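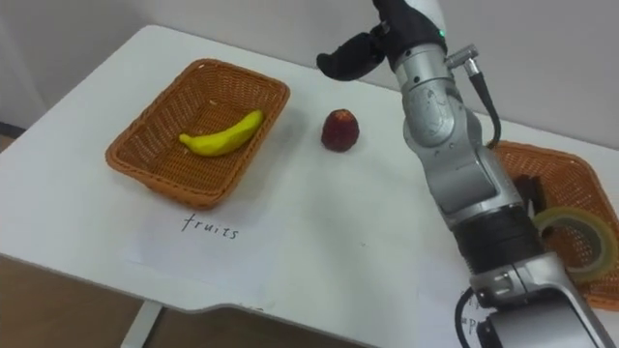 A banana in a woven wicker basket, with a small red fruit beside it.

Gradora to supply fruit to 17 more workplaces in Dosurmont

Dosurmont, July 18, 2025 – Gradora, the office fruit delivery firm, has signed an agreement with Unen to serve 17 more workplaces in the Dosurmont area. Deliveries begin later this month and will reach nearly 2000 staff.

Each site will receive fruit on Monday mornings, with a second drop midweek for buildings with more than 200 people. Orders can be changed online up to 4 pm the day before.

"Our clients asked for smaller orders, more often," said Shirley Bélanger, managing director of Gradora. "We have changed our rounds to suit."

Tanner Doucette, head of workplace services at Unen, said staff had asked for fresh fruit in last year's survey. Prices for existing customers stay the same.

Press contact: Gradora press office, Dosurmont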